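3.2 How the towels were left, and what I made of it

I should say something about where my starting piles come from, as it shapes everything in the rest of this section. When I began this study I had in mind a tidy little paper on how people fold small towels at home. Halves, thirds, the roll, that sort of thing. Zachary MacPherson, who read my first notes, wrote one line in the margin: "What about the ones people don't finish?" I was a bit annoyed, and then I went back to my own linen cupboard and saw his point. A good share of what was in there had been doubled over once, maybe twice, and shoved onto the shelf.

So I changed the plan. The households in the Melnyk group (64 of them, all in the one town) were asked to take a small towel out of the clean washing, do whatever they'd normally do with it, and put it down on a table. We didn't say "fold". I was quite strict about that with everyone who helped, because the moment you say the word, people straighten up and do it the way their mum did it when visitors were coming. We ended up with 238 usable trials. A few more were thrown out where someone had plainly been coached by a child or a partner standing nearby.

I sorted the results into four loose kinds, and I do mean loose. The first is the square fold, edges matched, corners matched. The second is the long fold, matched along one side only. The third is the roll. The fourth I've been calling the half-finished fold, and it's the one I got fond of. In a half-finished fold there are real layers and usually at least one honest crease, but the outline has gone its own way and some part of the towel is still bunched or bent. It isn't a heap. You can see some order in it, and it stops partway.

We used terry cloth for all of the bench work that followed. I tried flat tea towels early on and found them too obliging, as they slide into line with hardly any help. Terry grips itself. The loops catch on one another, so a layer that goes down crooked tends to stay crooked, and a bulge in the middle of the pile won't easily work its way out to the side. Anyone who's tried to smooth a thick face washer with the flat of one hand will know the feeling! It also meant I could set up a half-finished fold on the table, walk away to make a cup of tea, and find it much the same when I got back. 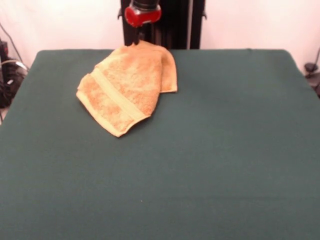 Figure 4. Half-finished fold in a small orange terry towel on dark green cloth. Note the straight edge of the flap at right and the uneven hem at lower left.

I like Figure 4 because the two sides of the towel seem to belong to different folds. Over on the right there's a flap lying on top with a neat vertical crease, and if that were all you had to go on you'd file it under square folds and move along. Then the outline spreads out toward the lower left and ends in a hem that curls a little. My second sorter and I both called this one half-finished straight off, but we gave different reasons. She went by the hem. I went by the border.

The border deserves a paragraph of its own, and I wish I'd worked that out sooner. Most small towels have a flat woven band near the end, with no loops on it, and I'd always taken it for decoration. For reading a fold it's very handy. In a square fold the band usually runs parallel to one of the outer edges, or else it's tucked out of sight. In Figure 4 it goes across on the diagonal, and to my eye that tells you the layers were never lined up with the ends of the cloth, whatever the flap is doing. Once I began looking at the band first, my sorting got faster and I changed my mind less often. I've since gone back over the older trials this way, and up to 205 of the 238 could be put in a group from the border and one corner alone. The rest were rolls, or had the band hidden, and had to be done the slow way.

A word on the table covering, for anyone wanting to repeat this. I started on bare tabletop and hated it. The towels skated about, and the pale ones were hard to make out against the finish. The dark green cloth was a length of matte stuff I'd bought for curtains and never used. It holds a towel where you put it, and a warm colour like orange stands out beautifully. It does show lint, so give it a going-over with a sticky roller between trials (I wasn't always good about this). Smooth it by hand as well, although very faint wrinkles don't seem to bother anything.

I also want to be fair to the people who folded this way. In the chats after each trial, a lot of them apologised for the half-finished ones. One woman picked hers up and tried to redo it before I'd written anything down. But when we asked where the towel would go next, the usual answer was a basket beside the basin, where it would be grabbed and used within the day. A matched corner doesn't buy you much there. People with deep shelves, or several folks sharing one cupboard, were fussier, and their square folds were lovely to look at. I had expected age to matter more than storage, and in this group it didn't.

The sorting sheet we used was last revised on 06/06/2020 and that's the version behind all the figures in this section. An earlier sheet, from the November before, had only three kinds and put half-finished folds in with the heaps. I'd ask readers not to mix the two. Section 3.3 takes up the question of how much handling it takes to get from a towel like the one in Figure 4 to a proper square, and whether it's quicker to shake the whole thing out and begin again.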